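Plier un T-shirt à plat sur une table : ma méthode pas à pas

Publié le May 22, 2023 par Ilze Pärn

J'ai plié mes T-shirts n'importe comment pendant des années. En deux, encore en deux, et hop, sur la pile, qui s'écroulait dès que je voulais celui du dessous. Et puis un été, pendant les préparatifs de la fête de quartier de Kestard, je me suis retrouvée à plier des T-shirts toute une matinée à côté de Heino Paulauskas, qui avait tenu une boutique de vêtements à Cuslow. Quel bonheur de le regarder faire ! Deux ou trois gestes, toujours les mêmes, et une pile droite comme un paquet de feuilles. Je lui ai tout demandé, j'ai tout noté, et depuis je ne plie plus autrement.

Ce qu'il vous faut

Une table dégagée, plus large que le T-shirt étalé manches comprises. Le lit, j'ai essayé, c'est trop mou : le tissu s'enfonce et les plis partent de travers. Une table blanche ou claire est très agréable, on voit tout de suite les bords. Réglez-vous sur une hauteur où vous n'avez pas à vous pencher - si vous en avez pour une heure, votre dos vous dira merci.

Le T-shirt doit être bien sec. Un coton un peu humide se plie très bien, mais il sent le renfermé au bout de quelques jours dans l'armoire.

Étape 1 : étaler

Posez le T-shirt face contre la table, col vers le haut, bas du vêtement vers vous. Attrapez les deux coutures d'épaule et tirez doucement vers l'extérieur, puis faites pareil avec les deux coins du bas. Passez ensuite le plat de la main du centre vers les côtés. J'insiste sur ce lissage ! C'est là que tout se joue, et c'est l'étape que je bâclais le plus.

Étape 2 : le premier côté

Repérez le milieu de l'épaule, entre le col et la couture de la manche. De la main gauche, pincez le tissu à cet endroit, de la main droite pincez le bas du T-shirt exactement en face. Rabattez tout le côté vers le centre en gardant le tissu tendu entre vos deux mains. La manche dépasse de l'autre côté ? C'est normal. Repliez-la sur elle-même vers l'extérieur, pour qu'elle reste dans la bande que vous venez de former.

Étape 3 : le deuxième côté

Même chose en face. Les deux bords extérieurs doivent être parallèles. Vous obtenez un long rectangle avec le col au milieu, en haut. Si le rectangle est plus large en bas qu'en haut, reprenez le deuxième côté seulement, le premier peut rester en place.

Étape 4 : la hauteur

Pour une étagère, ramenez le bas jusqu'à un doigt sous le col, puis pliez encore en deux. Pour un tiroir, pliez en trois à partir du bas : le paquet tient debout sur la tranche et vous voyez tous vos T-shirts d'un coup (je suis devenue complètement accro à ce rangement). Retournez, lissez une dernière fois, posez.

Quand ça ne tombe pas droit

Le défaut le plus courant, c'est le pli en diagonale. Il arrive quand une main avance plus vite que l'autre : le bas suit, l'épaule traîne, et le tissu se met en biais sur toute la largeur. Inutile de tirer sur un coin pour rattraper le coup, vous ne ferez que déplacer la diagonale. Rouvrez le T-shirt, remettez-le à plat et repartez des épaules. 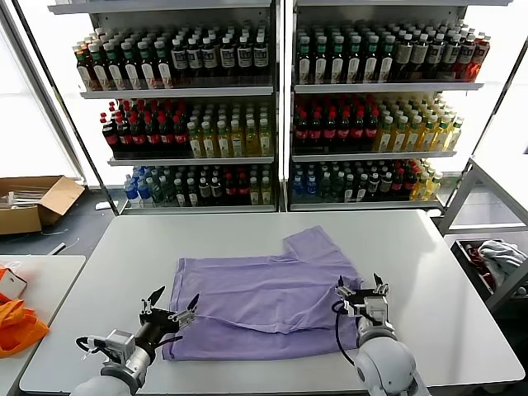

Autre classique, la manche qui se redresse. Les manches courtes en coton un peu raide adorent ça. Gardez deux doigts dessus pendant que vous rabattez l'autre côté, et le poids du tissu fera le reste. Sur une matière très souple, ce serait plutôt l'inverse, la manche se met en boule dessous : glissez la main à plat et ressortez-la avant de continuer.

Pour les T-shirts d'enfant, sautez le dernier pli, le paquet serait trop épais. Pour les très grands modèles, rabattez un peu plus loin que le milieu de l'épaule, les deux côtés se chevaucheront au centre et la pile gardera la même largeur. Et si vous débutez, prenez toujours le même T-shirt et pliez-le 8 fois de suite. Au bout de quelques essais, les mains savent où aller, c'est un vrai plaisir !

Commentaires

Maman_de_Plandutmont : Le coup des deux doigts sur la manche, merci !! Je me battais avec celles de mon fils depuis des mois.

R. Jankauskaitė : Est-ce que ça marche aussi avec les manches longues ?

Ilze Pärn : Oui, il faut juste rabattre la manche vers le bas, le long de la bande, et la replier si elle dépasse. J'en parlerai dans un prochain article, sans doute en juin.

Lolo29 : Moi je plie face vers le haut et j'ai le col bien visible sans retourner. Chacun sa technique, mais le tiroir à la verticale, j'adopte.

À lire aussi

Ranger ses pulls sans les déformer
Plier un drap-housse tout seul
Trier son armoire avant l'été
Chaussettes : en boule ou à plat ?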